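The Bill That Waited Nine Years for a Vote

In Drasden, people over a certain age can tell you where they were when the old rental law was passed. Veronika Szabó was in the public gallery of the regional assembly, with a thermos and a folded newspaper. She was then a young clerk in the legal office of a tenants' union, and she believed that the law would be corrected within one year. The mistake was small and everybody agreed about it.

The mistake was in the section on deposits. A landlord had to return the money "after the inspection of the dwelling", but the text did not say who must order the inspection, or when. If no inspection was made, the deposit could stay with the landlord for as long as he liked. Szabó wrote a note about it to the assembly's legal committee. The answer came after four months and thanked her for her interest.

Nine years later, in July, the assembly finally put the correction on its agenda. The amendment has 121 words. I have read it several times, and it is not a difficult text. It gives the landlord thirty days to inspect, and if he does not do it, the full sum goes back to the tenant. How such a short thing could need so much time is a question I carried with me through three visits to the city.

The first person who tried to explain it to me was Tibor Bakos, who sat in the assembly for two terms and led the group of independents in the second one. We met in his kitchen in Plurnside, the district on the east side of the river, where he has lived all his life and where most families rent.

"You must understand that a bill does not die because people are against it," he told me. "Against is good. If someone is against, you have a debate, and the newspapers come. Our bill had no enemies. It was always number eleven on a day when we finished at number eight."

He had kept the printed agendas. The deposit amendment appeared on them again and again, sometimes near the top, more often at the end, between a report on street names and a change in the rules for fishing permits. Twice it was removed because the term was closing and all unfinished business was cancelled. After each election it had to be introduced again, with new signatures.

In the meantime the cases continued to arrive at the tenants' union. Szabó, by then head of the legal office, started to keep a list. When I visited her it had 3,766 names. For most of these people the sum was one month's rent, and in Plurnside one month's rent is often 850 euros. It is too little to pay a lawyer for, and too much to forget. 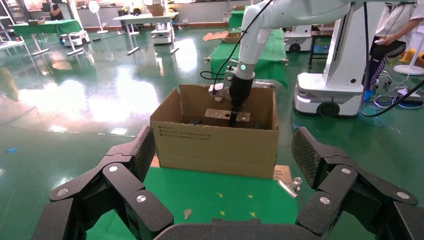 An open cardboard box on a green mat, with a robotic gripper reaching inside.

Guadalupe Solís is on that list. She came to Drasden to work as a nurse, and she has moved house four times. From two of her former landlords she received the deposit within a week. The third did not answer her letters. The fourth answered all of them, very politely, and each time he wrote that the inspection would take place soon.

"He was never rude to me," she said. "I think I would have preferred it. With a rude man you know where you are."

She went to see her representative during his open hours. He listened, made notes and promised to ask about the matter. She believes that he did ask. Six months later she received a printed card from his office, wishing her a happy new year.

The landlords tell the story in a different way, and it would be unfair to leave them out. Ernő Szekeres owns five flats near the railway station and speaks for the local owners' association. He says that he has always returned deposits on time and that he supported the correction from the beginning. What he did not support was the second version, which added a fine for late payment.

"They took a repair and they made from it a punishment," he said. "A big company can pay a fine and laugh. I have a flat where the tenant left and the key did not come back for seven weeks. How do I inspect? Through the window?"

His objection was not ignored. The present text says that the thirty days begin only when the keys are handed over, and the fine is gone. Some members of the tenants' union regard this as a defeat. Szabó does not, although she needed a moment before she said so.

What changed in the end was a matter of procedure. Attila Fodor, the assembly's new speaker, comes from a small party and has few friends in the large ones. In his first spring he proposed that any bill delayed three times must be the first item at the next sitting. It was discussed for less than an hour and accepted with 159 votes. I asked him if he had the deposit amendment in mind.

"I had a whole cupboard in mind," he answered. "When I took over the office I opened it and there were bills inside older than my daughter."

The new rule, which in the corridors they call the Adjei rule after the legal adviser who drafted it, has its critics. Bakos is one of them. He fears that groups will now delay their own bills on purpose, only to jump the queue later. Fodor admits that this may happen and says that he will deal with it when he sees it.

The sitting was called for ten in the morning. Szabó took the same place in the gallery, or as near to it as she could remember, as the seats were changed some years ago. She had brought the thermos. Solís was working a day shift and could not come, but she had asked for a message as soon as there was news.

The debate itself took twenty minutes. One speaker wanted to know if student residences were included, and they were. Another used his time to complain about the heating in the building. Then the speaker called the vote, the amendment passed, and the assembly went on to a motion about the bus line to Wullimance.

The law will apply to contracts signed from January. For the people already on the list it changes nothing, and the union is now preparing a proposal for them. It has been given to the legal committee, and Szabó has received a letter which thanks her for her interest.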